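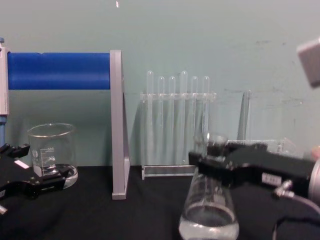 Report the Volume You Measured

Small laboratories tend to print more digits than their glassware can support. A typical beaker is marked in wide steps and carries a tolerance of several percent. A result calculated from a beaker reading and printed to four significant figures contains two figures of information and two of arithmetic.

The habit matters most in contract water testing, where the reader of the report is usually a town engineer or a plant operator. Last winter I read 17 hardness reports from the Brillcombe district. In 14 of them the dilution volume was given with no tolerance and no mention of the vessel used. One listed a total of 2,061 milligrams per liter. The last digit of that figure has no meaning, and the one before it is doubtful.

Giuliana Escobar, who reviews methods at Wotitz, disagrees with me on the remedy. She would keep every digit in the database and round only on the printed page. Her argument is sound for computation, where early rounding adds error of its own. It fails in practice, as people export the database and paste it into other reports — usually without the notes field.
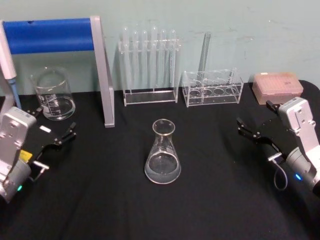

Page last changed: 13/02/2020

My proposal is modest. Each volume should be entered with the class of vessel beside it: beaker, cylinder, pipette or flask. The software should then refuse to print more digits than the weakest vessel in the chain allows. Zimix, the records package used in Cáceres, has had a field for this since December, and it is optional. It should be required.

The cost is 3 extra keystrokes per entry. Against that, set the time spent arguing over two samples that differ by less than the error of either one.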